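Search this site Enter keywords Go

Orkivholm Home Chores Circle – Minutes of the meeting, 27 July 2018

Present: Afia Alhassan (chair), Devendra Joshi, Mayuree Sriwong, Seidu Adjei, and me, Nana Asamoah, taking notes again even though I swore in June I was done with it. 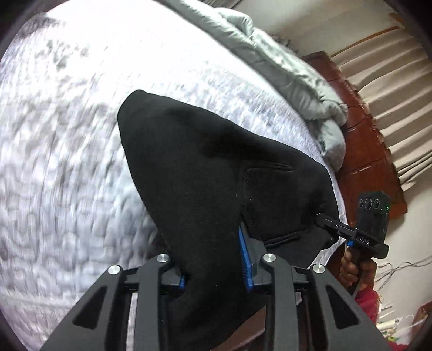

1. Last meeting's minutes

Approved with one fix. I had written that Seidu thought a machine would be folding his laundry by Christmas. He says he was talking about somebody's machine folding somebody's laundry, and he'd like that on record. Fine, Seidu, it's on record!

2. Laundry and clothes

This ate up most of the evening, so bear with me. Devendra opened by saying that clothes are still the hardest thing in the house, harder than dishes, and I think he's right. A plate is the same plate whichever way you pick it up. A fleece jacket is a different shape every time you touch it, and a black one is worse, because the pocket, the hem and the lining all disappear into one dark lump (I can barely find the sleeves on mine before coffee, so I have some sympathy for the machine).

We went back and forth on what "can do it" even means. Afia wants a plain test: a jacket dropped on a bed any old way, and it ends up folded with no person stepping in. Mayuree thinks that's too strict for now and would give credit for a good first grab. Her point was that two fingers closing on cloth is easy, but closing on the right bit of cloth is the whole job. Pinch near a seam and you may have something to work with. Pinch the middle and up comes a big tent of fabric, and now you have to put it down and start over.

Seidu asked why we care about folding at all when he just hangs everything on a chair. There was some laughter and then a real argument, which I gave up trying to write down.

Where we ended up: picking up one garment, yes, with patience. Folding one garment, sometimes, if it starts out more or less flat. Emptying a full basket and putting it all away, no. Devendra wanted "not yet" in place of "no" and the vote went 4 for "not yet," with Afia holding out.

3. Shop floor report (Mayuree)

Mayuree had been over to Brodex, the packing shop where her cousin works. They box up work shirts there and tried a machine from Zeng for putting folded shirts into bags. She says it was pretty good at it! But every shirt has to arrive already folded by a person, same size, collar facing the same way. They ran 100 shirts through while she was there, and 2 of them needed a hand. She was impressed. Seidu said that was still a person standing next to it all day, and Mayuree said yes, but sitting down for most of it.

I asked whether it would cope with fleeces or hoodies. She had asked the same thing and was told they do those by hand, zippers being a nuisance.

4. Beds

Short item. Afia brought up bed making, which we've been putting off. Everyone agrees that spreading a quilt is a two-handed job with a lot of walking around the bed, and none of us has come across a machine we'd trust with it. Devendra thinks the bigger trouble is that beds always have things on them. He offered to keep a list for two weeks of everything he has to clear off before he can make his. Accepted with thanks, and with a request that he leave out anything embarrassing.

5. Money

We have $316 in the kitty. Seidu asked if we could spend some of it on the Rornum floor sweeper everyone keeps mentioning, to try in our own homes and pass around. Afia would prefer to borrow one first. I'm to write and ask – I'll do it this week, I promise. Nothing gets spent until I hear back.

6. Any other business

Mayuree would like everybody to bring one item of clothing next time that they personally hate folding. I'm bringing the fitted sheet, and yes, I know that isn't clothing.

Devendra still has my extension cord.

To do
Nana: write about borrowing the sweeper
Devendra: list of things on the bed, extension cord
Mayuree: ask Brodex if a few more of us could visit
Seidu: snacks, and not the licorice ones

Contact the Orkivholm Home Chores Circle | Copyright 2018 | Back to top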